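4.2 Placement and throughput

Each household received one Todier base unit and one Fuva extender, both on the March firmware. The logging software, written by Tomaszewski and Wilczyńska, recorded downlink throughput at fixed intervals and discarded any interval in which the extender changed channel. After this step 3608 intervals remained, of which 1277 came from apartments in Flundale and the rest from detached houses.

Participants chose the extender's position themselves. The setup leaflet asks for an open surface at desk height or above, but gives no guidance on nearby objects. Positions were coded from the placement form by Sadowski and Jakubowski, who worked separately and then settled differences - mostly over what counts as a shelf. 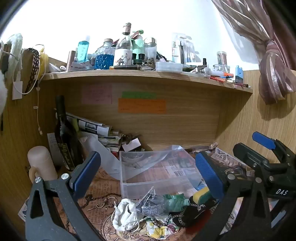
Throughput fell with the number of walls between base unit and extender, as expected from the Lis path-loss model. Within a single room the model fits less well, and 774 of the intervals lie outside its prediction band. Furniture explains part of this. A desk hutch offers two kinds of position, the shelf top and the open cubby beneath it (Figure 3), and the form listed them as separate entries. A shelf top holding a crowded row of bottles and containers was coded as obstructed, as was a cubby with a cluttered pile of objects. The two obstructed classes are kept apart in the regression, with the bare shelf top as the reference level.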